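Drying small things indoors when there is no balcony
Household help > Laundry and ironing

Dilruba Matubbar
Asked in October

Hello everybody. I moved to a one-room flat and there is no balcony and no garden. The big clothes I take to the laundrette, but the small things I wash by hand in the evening, and I do not know where to put them. On the radiator they become stiff like cardboard. I have one free table near the wall, 81 cm wide, and I thought to make there a small laundry corner with a shallow tray and a little rack.
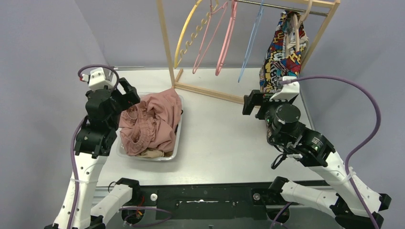
My doubts are these. First, is it better to put the wet things in the tray before hanging, or does it only make a second place to clean? Second, the table is white and I am afraid of marks from the water. Third, how much space should stay between the rack and the wall? I would like to keep the table also for ironing, so nothing can be fixed with screws. Thank you for your patience with my English.

Urbańczyk
2 replies to this topic

I did laundry like this for years in a student room. Use the tray, but only for sorting. Press the water out first in a dry towel – roll it like a pancake and lean on it – and then put the things in the tray, the socks at one end and the cloths at the other. When you have hung the last one, wipe the tray and stand it on its side. If you leave water in it overnight it begins to smell.

For the wall I leave a hand's width. My rack stood too close in the first winter and I got a grey patch on the paint, which I had to wash with soda. Open the window for a short time before you sleep, even if it is cold. For the marks on the table put an old towel under everything. Wool should not hang at all, lay it flat.

Plismont

just buy a dryer, mine was 374 and I never looked back

Dilruba Matubbar

Thank you, Urbańczyk, the towel roll works very well and my socks were nearly dry by the morning. I moved the rack a little from the wall also. A dryer is not possible for me, Plismont, the landlord does not allow it and I have no place for it.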